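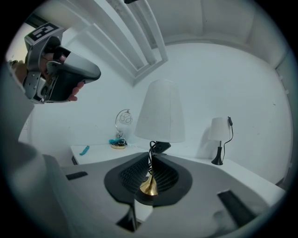

Clirken Opens Enrollment for Nine-Month Study of Once-Daily Tablet in Adults With Primary Biliary Cholangitis

Statley, November - Clirken today opened enrollment for a phase 2 study of its once-daily tablet, known for now by the code name Ramumach, in adults with primary biliary cholangitis (PBC). PBC is a long-term liver disease in which the small bile ducts inside the liver slowly become inflamed and damaged. Many people who have it feel very tired, and many have itching that keeps them up at night.

Seven clinics are taking part, led by the liver unit at the Acharya Clinic in Statley. Each person who joins will take either Ramumach or a matching placebo tablet for nine months, on top of whatever PBC treatment they already use. Neither the patients nor their study doctors will know who is taking which until the study ends.

"We have been working toward this for a long time and I am so happy to see the doors open," said Inès Marchal, head of clinical research at Clirken. "Our first study was small and was set up to look at safety in healthy adults. Now we get to ask the questions that people with PBC have been asking us - does it help the itch, and does it help the liver tests?"

The main goal of the study is to measure the change in alkaline phosphatase, a blood marker doctors use to follow PBC. Itch is the second goal. Patients will score their worst itch each evening at 7 p.m. in a short diary, on paper or by phone, and will fill out a longer form on sleep and tiredness at clinic visits.

The itch diary was written with the help of people who live with the disease. Morfudd Bevan, who has had PBC since her forties, went through the early drafts with the study team and asked for changes to nearly every page.

"The first version asked if my itch was 'bothersome,' and I told them that word had to go," said Bevan. "They took it out! There is a question now about whether you changed what you wore because of the itch. I have given away so many wool sweaters over the years, and I was thrilled to see that one go in."

Who can take part

Adults with a confirmed diagnosis of PBC may be able to join if they have been on a steady dose of their current treatment, or have stopped it because of side effects. People who have had a liver transplant, who have advanced cirrhosis, or who are pregnant or breastfeeding cannot take part. A study doctor will go over the full list of requirements and the possible risks with each person before any tests are done.

Travel to and from visits will be paid for, including the cost of a companion. Some of the blood draws can be done at home by a visiting nurse.

"Patients at our clinic come in from farms and small towns, and a morning visit can mean leaving home in the dark," said Dr. Selma Matić, who leads the study at the Acharya Clinic. "Home blood draws make a real difference to them. I have colleagues in other fields who are jealous."

Ramumach is an investigational medicine. It has not been approved for any use, and its safety and effectiveness have not been established. People with PBC should not stop or change their treatment without talking to their doctor.

About Clirken

Clirken was founded in 1964 as a maker of laboratory supplies and now works only on medicines for diseases of the liver and bile ducts. Its head office and research labs are in Statley.

Media contact: Sioned Dafis, Clirken Communications
Patient and clinic inquiries: Delyth Landeg, Clirken Study Information Desk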